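Flosgate Used Car Import: Frequently Asked Questions

Last updated: February 14, 2024
55 shares | 2 comments

We receive many letters with the same questions, so Flor Huamán from our office has collected them on one page. If your question is missing, please write to us and mention the model and the year of the car.

Which cars do you import?
Mostly small estate cars and hatchbacks with petrol engines. We also bring diesel vans when a customer has asked for one. We do not import cars with salvage papers.

Can I see the car before I pay the deposit?
Yes, when it stands already in our yard at Suvorport. For a car that is still abroad we send you the inspection report from Jurnitz, and you have two working days to decide. The deposit is returned in full if you say no within this time.

What is written in the inspection report?
It gives the thickness of the paint on every panel, the depth of the tyres, the stored fault codes and the condition of the brakes. The inspector also starts the engine cold and writes down any noise. He does not remove the gearbox or open the engine, so the report cannot promise anything about the inside of these parts.

How long does the transport take?
The lorry leaves when it is full. In summer this goes quickly, but from October the waiting can be longer. We will inform you by e-mail when your car is loaded.

Is the timing belt changed before I collect the car?
Only if you order it. Gilberto Huanca in the workshop recommends to do it when there is no stamp in the service book, and I agree with him. The water pump should be changed together with the belt.

How much is the service package?
The large package costs 2562, with belt, water pump, all fluids, filters and front brake pads. The small package contains only oil and filters, and its price depends on the engine.

Do you take my old car in exchange?
We do, but our partner Robichaud makes the valuation and their offer is valid for two weeks. Please bring both keys and the service book.
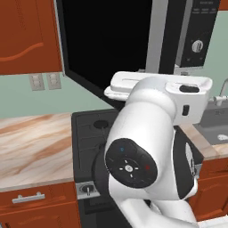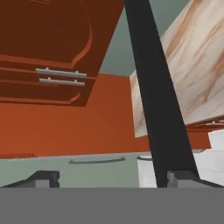 Who pays for the registration plates?
The buyer pays for them at the registration office. We prepare the papers without extra cost, and you receive them in one folder together with the keys.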